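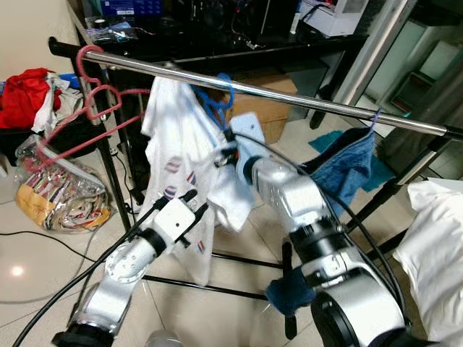
A **clothes rack** (also called a garment rack, a clothes rail or, in some households, simply "the bar") is a freestanding frame that holds one or more horizontal rods at a height where clothes can be hung from them. It is among the plainest pieces of furniture a home can own, and one of the most obliging, because it will serve as a closet, a drying place, a sorting station or a spot for tomorrow's outfit without any change to its shape. Most people who have lived in a small apartment have owned one at some time or other, and a good many have gone on using it long after they moved somewhere with proper closets.

## Construction

The usual rack has two upright posts, a base that keeps them from tipping, and a rod that runs between them near the top. The rod is very often stainless steel, which stands up well to damp shirts and to the constant scraping of hooks, while the posts may be steel, painted metal, wood or plastic. It is quite common for the two to be finished differently, with a bright rod set between black posts, and this has a practical side as well as a pleasant look: paint on a rod wears through wherever the hangers slide, while paint on a post is hardly touched from one year to the next.

Rods come as a single length or as two tubes, one sliding inside the other. The sliding kind is handy in a narrow room but has a small step where the tubes meet, and anyone who has pushed a row of hangers along in a hurry will know the little jolt when they reach it. Leonora Ignacio, in her household handbook *The Open Wardrobe*, recommends keeping the step toward one end and hanging the rarely worn things past it, so that the everyday clothes have the longer run of smooth rod to themselves.

Bases vary a good deal. Some racks stand on feet, some on a low shelf that also takes shoes or boxes, and some on casters. On tile, casters roll almost too willingly, so a pair that lock is well worth having. A rack on feet is steadier, though it does need to be lifted a little to be moved, and it is kinder to the floor if the feet are capped with rubber.

## Hangers

The hanger does most of the work and gets very little of the credit. Plastic hangers are the everyday choice for shirts, light dresses and children's clothes, being cheap, smooth and available in every color a person could want. A household rarely ends up with a matching set. Blue ones, pink ones and purple ones drift in with new clothes, or are handed over by a sister who is moving, and in time they hang side by side as if they had been chosen that way.

Many families put the colors to use all the same. One color may be given to each person, or one to clean clothes and another to things worn once and still good for a second day. In a column for the Kinville neighborhood newsletter, Kristine Ocampo described a system of 2 colors only, one for "ready" and one for "needs something," the something being a button, a hem or a pass with the iron. She admitted that the second group was always the larger.

Empty hangers are generally pushed to one end of the rod and left there, nested one against the next, so that the middle stays free for whatever is being hung. This is such a natural habit that few people remember learning it.

## Hanging different garments

### T-shirts

A T-shirt is best put on its hanger from below, with the hanger passed up through the hem and out at the neck. Pulling the neck opening down over the shoulders of the hanger is quicker, but it stretches the collar, and a stretched collar seldom comes all the way back. Once the shirt is on, it helps to take hold of the lower part of the fabric and draw it gently straight, which lets the side seams fall where they should and smooths out the worst of the creases. White shirts with a small printed pattern are forgiving in this respect, as the print hides a light wrinkle that would show on a plain one.

### Jeans and other denim

Denim is heavy, and the rod feels it. Jeans may be folded lengthwise along the seams and draped over the bar of a hanger, clipped at the waist, or hung by a belt loop on a hook when there is nothing better to hand. Because of the weight, it is sensible to hang denim close to an upright, where the rod has the most support, and to leave the middle for lighter things. Teodoro Salazar, who taught home repairs for many years in Arneck, used to tell his classes that a sagging rod could nearly always be blamed on jeans.

### Knits and towels

Sweaters are better folded, for the shoulders will grow points if they hang too long. Towels and cloths can be laid straight over the rod, though they take up a great deal of room there.

## Use in the home

A rack is seldom found without a pile nearby. Clothes waiting to be hung tend to gather on the floor at one side, some loose and some still in the bag they were carried in, and the work goes along much more pleasantly if they are sorted a bit beforehand: shirts in one heap, trousers in another, and the folded things kept in their bag until a shelf is ready for them. Clear plastic bags are popular for this, since the contents can be seen without unpacking everything.

The order of hanging is a matter of taste. Some people go by person, some by length, some by color, and some by whatever comes out of the pile first. Genalyn Aquino, writing on shared apartments in Jurkemberg, found that roommates who used one rack together got along best when each simply kept to an end.

## Care

A rod that catches or squeaks can be wiped with a dry cloth and then rubbed lightly with a little wax, with any extra buffed off so that it does not mark the clothes. Screws at the joints loosen with use and like to be tightened every few months. If the frame leans, it is wise to empty the rod before setting it right, as the clothes can easily pull it the other way.

## See also

- Clothes hanger
- Drying rack
- Wardrobe
- Laundry sorting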